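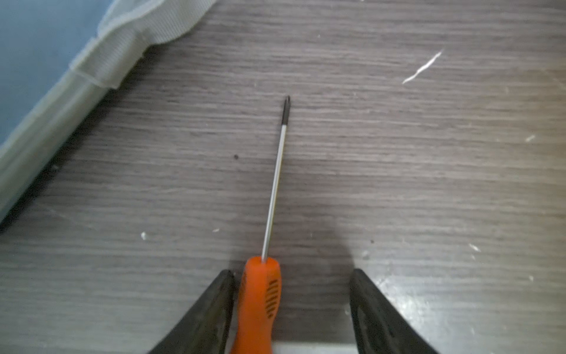

Call for participants: home trial of the Padis pick-up arm

Jaunzems is looking for households and small workshops in and near Warnley to try out the Padis, a floor-going robot arm that picks up dropped and left-out objects and puts them in a tray. The trial starts in August and runs for six weeks. Taking part is paid, and no technical knowledge is needed.

What the Padis is

The Padis is a low wheeled base with one arm and a two-finger gripper. A small camera sits at the wrist, so the arm can look down at what it is about to take hold of. You tell it which room to work in, it goes over the floor and collects what it is able to lift, and then it returns to its dock with the tray.

It is meant for people who find bending difficult, and for workshops where hand tools end up on the floor by the end of the day. The present model will lift a screwdriver, a pair of pliers, a shoe, a remote control, a paperback and most soft toys. It has trouble with coins, single sheets of paper, and anything flat and shiny. It does not climb stairs or open doors. It does not hoover.

The kit will go on sale next year with a planned price of £3000, including the dock and one spare set of finger pads. Before then we want it used in ordinary rooms by people who have not been trained by us.

Who we are looking for

We would like to hear from you if:

You are 18 or over and live or work within easy reach of Warnley.
You have at least one room with a hard floor (laminate, vinyl, tile or boards). Rugs are fine as long as part of the floor is bare.
You have a free wall socket near the floor for the dock, and wireless internet in the room.
You can run the arm at least four times a week for the whole six weeks.
You are willing to fill in a short paper diary.

We particularly want people who use a stick, a frame or a wheelchair, people with arthritis in the hands or back, and anyone with a garage, shed or repair bench that gets daily use. Older houses with uneven floors are very welcome. Most of our testing up to now has been in the Pirkdale building, which was put up in 1997 and has floors a good deal flatter than most people's.

We cannot take homes with children under five during this round. Cats and dogs are all right, but please tell us about them on the form. If you share the house, everyone over 16 who lives there will need to sign the consent sheet.

What you would do

One of our fitters will bring the kit, set up the dock and show you how to start and stop the arm. Allow two hours for this visit. After that you use the Padis as you see fit, with two exceptions. Once a week we ask you to do a set run, in which you put out ten objects from a bag we supply, press start, and write down which ones ended up in the tray. And once a fortnight we ask you to leave a few things of your own on the floor, things you would want picked up, and note how it got on with those.

The diary has one page a day and most people fill it in within five minutes. Please write down the failures as well as the good runs. If the arm drops a spanner, pushes a slipper under the sofa or stops halfway across the kitchen, we want to know the time and what the object was. You don't need to work out why.

A member of the team will phone every Wednesday, at a time you choose between 9.30 am and 7 pm. There is a closing interview at the end, in your home or at Pirkdale, lasting an hour at most.

Payment

Each household or workshop receives £300, half after the third week and half when the kit is collected. If you drop out early you keep whatever has been paid so far. Travel to Pirkdale for the interview is paid separately on production of a ticket or a note of the mileage. We pay by bank transfer only.

You do not get to keep the arm, but people who finish the trial may buy one at a reduced price when it goes on sale. There is no obligation to do so.

Recordings and privacy

The wrist camera records while the arm is running and is off when it is docked. It is mounted low and mostly sees floor, fingers and whatever is being picked up, though it will also catch bags, clothing, furniture legs and feet if they are nearby. Recordings are stored on the dock and taken away with it at the end. You may ask us to delete any run, without giving a reason, by writing its start time on the back page of the diary. Sound is not recorded.

Only the Jaunzems trial team will look at the recordings. If we would like to show any part of them to anyone else, we will ask you first, in writing, for that part alone.

Safety

The arm moves slowly and stops when it meets resistance. There is a red stop button on the base and a second one on a cord. Please keep it away from open fires, wet floors, blades without a cover and anything under tension. Screwdrivers and blunt hand tools are fine; chisels and craft knives are not. The company insures the kit and any damage it causes during the trial, and you do not need to tell your own insurer.

How to apply

Phone the trial line at Warnley on extension 3593, or ask for a paper form at the Pirkdale front desk. The form is two pages long. It asks for the size of the room, the kind of floor, who lives or works there, and what tends to end up on the ground. A rough sketch of the room helps, and it needn't be to scale.

We will answer every application. Those on the shortlist will have a home visit of half an hour before we decide, chiefly to look at the floor and the door thresholds. Anything higher than two centimetres is a problem for the wheels.

Questions about the trial should go to Tõnu Urbonaitė, trial coordinator, on the same extension. If you need the form in large print, or would like someone to fill it in with you over the phone, please say so when you ring.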